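Drivard製 平行二指グリッパー「Plelau」レビュー:保持力低下の不具合を中心に

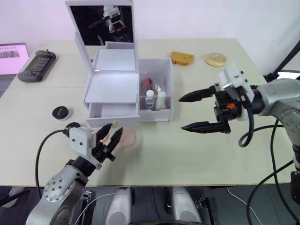
評価環境。双腕の各手首にグリッパーを装着。中央はミラー付き収納ボックス、小引き出しには金色のつまみ。

2020年3月9日

DrivardのPlelauを双腕機の左右に一台ずつ取り付け、卓上の小物整理タスクで評価した。結論から書くと、把持そのものの性能は価格相応以上だが、ファームウェア初期版には保持中に指が開く不具合があり、対策なしでの常用は勧めない。以下、構成、通常動作、不具合の内容、暫定対策の順に記す。

■構成
制御はVovholmのコントローラ、上位の動作計画は自作。グリッパーへの給電と通信はケーブルで手首につながっており、コネクタは小さな黒い丸形である。取り付けは白いマウントを介して手首に固定する。マウントの剛性に不満はない。説明書は締結トルクの記載が本文と付表で食い違っており、販売元のMwakyusaに問い合わせたところ付表が正しいとの回答だった。

タスクは、収納ボックスの引き出しの開閉、蓋の開閉、ボトル類の出し入れ。対象物の硬さに幅を持たせるため、食パンやドーナツも卓上に置いた。

■通常動作
指の開閉は滑らかで、停止位置の再現性も良い。引き出しのつまみはかなり小さいが、指先を斜めから入れれば掴める。正面から入れると上下の余裕が少なく、ボックス本体を押してしまうことがあった。これはグリッパーの欠点というより、アプローチ角の設定の問題である。

食パンは低い力設定で潰さずに持ち上げられた。ドーナツは表面の糖衣が指に残り、次の把持で滑りの原因になる。指先の清掃をタスクの合間に入れた。透明な袋は苦手で、開始位置によっては指の間に一枚だけ噛んで抜ける。

動作音は小さい。隣の机で通話していても支障はなかった。

■不具合
ボトルを持ち上げて保持している間に、指令を出していないのに指が開く。収納ボックスの上方で発生すると、ボトルは蓋の鏡に当たりうる。当方では鏡の破損には至らなかったが、一度、引き出しの前縁にボトルが当たって表面に傷が付いた。

連続200回の把持試験で、7回の意図しない開放を確認した。すべて右側の個体である。当初は個体差を疑い、左右を入れ替えたが、発生するのは入れ替え後も右腕だった。したがってグリッパー単体の故障ではないと判断した。

次にケーブルを調べた。右腕の配線は手首の下で輪を作って垂らしており、手首を大きく回すとコネクタに引張りがかかる。ログを見ると、開放の直前に必ず短い通信断が記録されていた。最短の例では断の長さは58ミリ秒で、通信はすぐに復帰している。

問題は復帰時の挙動にある。初期版ファームウェアは通信が戻ると内部の目標値を初期化し、その初期値が「全開」になっている。把持中かどうかは参照しない。つまり配線の不備がきっかけで、危険側への動作を決めているのはファームウェアである。配線は当方の責任だが、一瞬の断で把持物を放す設計は受け入れがたい。

上位側にエラーが返らない点も指摘しておく。動作計画は把持が続いているものとして次の動作に進むため、落下後も腕は空のまま予定の軌道を動く。物を落とした直後に人が反射的に手を伸ばすことは十分に考えられ、単なるタスク失敗では済まない。当方ではこの現象を確認した時点で、運転中に卓上へ手を入れることを禁止した。

■暫定対策
一、手首の回転範囲を制限し、ケーブルに余長を持たせたうえでコネクタの手前で固定する。輪を大きくするだけでは、可動範囲の端でやはり引かれる。
二、上位側で指の開度を常時監視し、指令値との差がしきい値を超えたら両腕を停止する。
三、通信断を検出した場合は自動復帰させず、人が確認してから再開する。

三つを入れた状態で再び試験し、458回の把持で意図しない開放はなかった。停止は2回あり、どちらも通信断の検出によるものだった。停止のたびに人の操作が要るので、無人運転には向かない。

■販売元の対応
Mwakyusaの窓口にログを添えて報告した。担当のMwanaisha Mugo氏から翌日に返信があり、再現を確認したとのこと。修正版は4月の配布予定で、復帰時に直前の目標値を維持し、断の発生を上位に通知する仕様になるという。対応は早く、説明も具体的だった。ただし既存の購入者への一斉通知は本稿の時点で出ていない。

■評価
把持性能:良。小さなつまみから柔らかい食品まで、設定次第で対応できる。
取り付け:良。説明書の誤記には注意。
配線:可。コネクタ自体は堅牢だが、引張りに対する逃がしが付属しない。
安全性:不可(初期版)。
質量はケーブルを除いた本体で約103グラム、手首への負担は小さい。

修正版の入手後、同じ条件で試験をやり直し、安全性の項を改める。それまでは右腕も左腕も可搬物を樹脂製の空ボトルに限って運用する。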